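Förderband und Ablageschalen für das Sortieren von Drucktastern einrichten

Stand: 18. Oktober 2023

Die Anleitung behandelt den Aufbau eines Tischplatzes, an dem Drucktaster nach Kappenfarbe getrennt werden. Vorausgesetzt werden eine ebene Tischplatte, ein kurzes Förderband mit Steuergerät, je eine Schale in Grün und Rot sowie eine Tischleuchte.

1. Band ausrichten
Das Band wird quer in die Tischmitte gestellt, parallel zur Vorderkante. Den Rahmen an beiden Enden mit der Wasserwaage prüfen. Eine Abweichung von 2 mm über die gesamte Länge ist zulässig, darüber wandern stehende Taster seitlich aus der Spur.

2. Steuergerät anschließen
Netzteil erst einstecken, wenn der Drehregler auf null steht. Die Leitung zum Motor nach hinten abführen und mit Kabelbinder fixieren. Danach das Band sieben Minuten leer laufen lassen und auf Schleifgeräusche achten.

3. Schalen bereitstellen
Grüne Kappen kommen in die grüne Schale, rote in die rote. Die Schalen bleiben bis zum Beginn der Serie leer. Ihre Position auf der Tischplatte mit Klebeband markieren, damit sie nach dem Ausleeren wieder gleich stehen.

4. Beleuchtung einstellen
Den Leuchtenschirm nach unten richten. Auf den Kappen darf kein Glanzpunkt liegen — Rot wirkt sonst leicht orange.

5. Taster auflegen
Taster aufrecht mit der Kappe nach oben auf das Band setzen, mit Abstand zueinander. Bei Tastern der Reihe Clovska vorher die Kontaktfahnen auf Grat prüfen, verbogene Teile aussortieren.

6. Probelauf
Mit 29 Tastern beginnen, Geschwindigkeit auf der niedrigsten Stufe. Kippt ein Taster beim Anfahren, den Regler langsamer hochdrehen. Erst nach einem fehlerfreien Durchgang die Serie starten.

Reinigung: Gurt bei stehendem Motor mit einem fusselfreien Tuch abwischen. Kein Lösungsmittel verwenden.

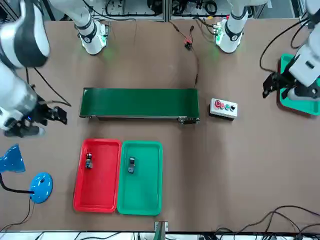 Förderband mit dunkelgrünem Gurt und Metallrahmen

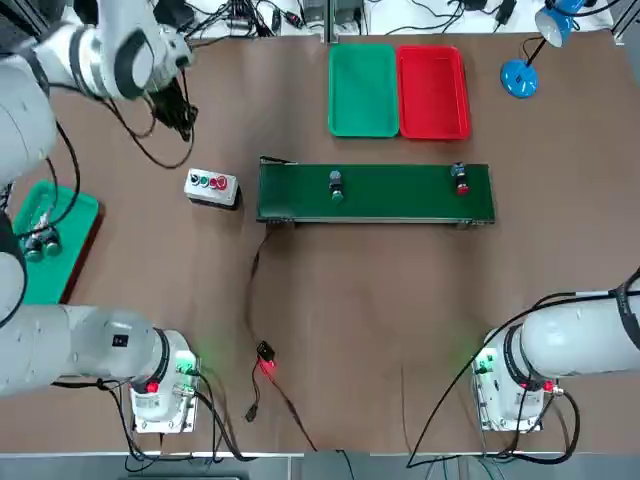 Debora Santoro
Technische Redaktion, Rakau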